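16.04.2023
Von Kazimír Murín

Schönschrift gegen den Stress

Der Kurs heißt »Ankommen in der Linie«, dauert 90 Minuten und beginnt mit einer Atemübung. Danach darf man schreiben. Seit einigen Jahren wird Kalligrafie in Deutschland verkauft wie früher Yoga: als Gegengift zum Bildschirm, als Schule der Geduld, neuerdings auch als Führungskräftetraining. Der Anbieter Prelari verspricht in seinem Prospekt »messbare Ruhe nach 8 Einheiten«. Womit gemessen wird, steht dort nicht. Auf Nachfrage kam ein Rabattcode.

Dabei ist gegen das Schreiben mit dem Pinsel nichts einzuwenden. Es ist eine alte, strenge Kunst, und streng ist sie vor allem zu Anfängern. Wer sich ernsthaft daran versucht, ist an den ersten Abenden eher gereizt als gelassen. Der Strich zittert, das Zeichen kippt, die Proportionen stimmen nie. Gerade davon ist in den Broschüren auffallend selten die Rede. 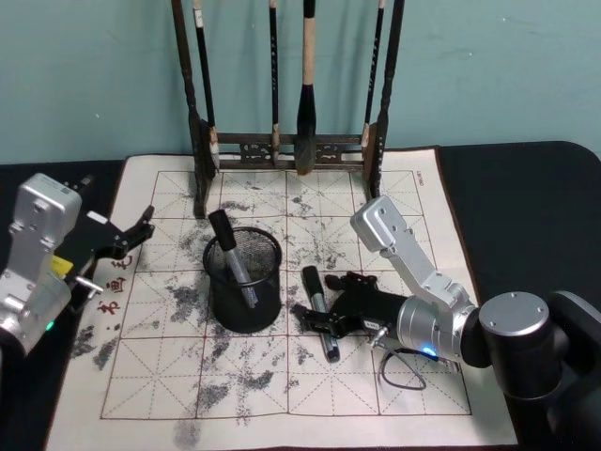 Macht Schönschreiben nun ruhiger? Manche Leute sicher, solange sie es freiwillig tun und niemand einen Nachweis verlangt.

Larasati Teoh unterrichtet seit 30 Jahren und hält von der Wellness-Welle wenig. »Zu mir kommen Leute, die nach zwei Stunden fragen, wann die Entspannung einsetzt«, sagt sie. Bei ihr schreibt man wochenlang denselben waagerechten Strich. Viele geben auf – was sie nicht weiter stört.

Das Geschäft läuft trotzdem. Die Firma Kulo bietet ein Starterset mit Meditations-App an, Bratby ein Wochenende im Seminarhotel für 1000 Euro, Tusche nicht inbegriffen. Man bekommt dafür ein Zertifikat auf Büttenpapier. Es ist gedruckt.

Ich selbst habe den Kurs von Prelari bis zum Ende besucht. Mein Zeichen für »Ewigkeit« sieht noch immer aus wie ein umgestürzter Gartenstuhl, und geschlafen habe ich in dieser Zeit so schlecht wie sonst auch. Den Pinsel habe ich behalten.

Zuletzt erschienen
Töpfern für Vorstände: Ein Selbstversuch
Was taugt der Füller von Mikuš?
Waldbaden, zweiter Aufguss
Die Rückkehr des Tagebuchs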